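4.2 Cutting demonstrations into segments

I'll admit we got this part wrong the first time. Our first segmenter, Toft, looked at hand speed and nothing else: if both wrists dropped below a threshold, it called that the end of a motion and made a cut. Lovely and simple, and it fell over as soon as we gave it home shelving. People slow down all the time while their hands are busy (pressing, steadying, having a think), and Toft chopped every one of those pauses into its own little segment. Out of 122 shelf demonstrations it over-cut 23, and Thabiso Zwane went through the lot by hand one very long Wednesday.

So we gave it a second signal. The version in this paper, which we call Gellidine, keeps a running guess at whether each hand is touching something, and it won't make a cut while that guess stays high for either hand. Fig. 3 is the sort of view it has to cope with. 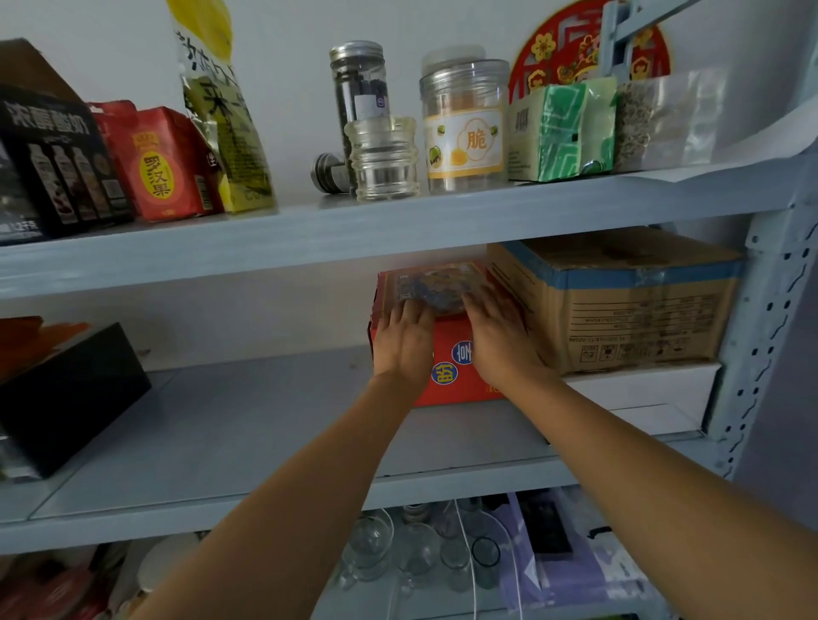 Fig. 3. Two-handed contact with a red box on the middle shelf, seen from the head camera.

The contact guess comes from a small network that takes a crop around each hand plus the last few wrist poses. I was all for one crop covering both hands, as it's cheaper, but Kekeli Aidoo talked me out of it and I'm glad! With a shared crop the network kept letting one hand vouch for the other, so a hand that had already let go was still marked as touching. Separate crops fixed most of that.

Clutter is still a pain. When boxes and jars sit close together the network is usually right that a hand is touching something, but it's much shakier on which thing, and the planner needs both. For now we pass the planner the top 3 candidates with their scores and let it throw out any that don't fit the next segment. It's a bit of a bodge, and it does mean the last segment of a demonstration gets no such check. We come back to that in Section 5, along with the thresholds we used for each hand.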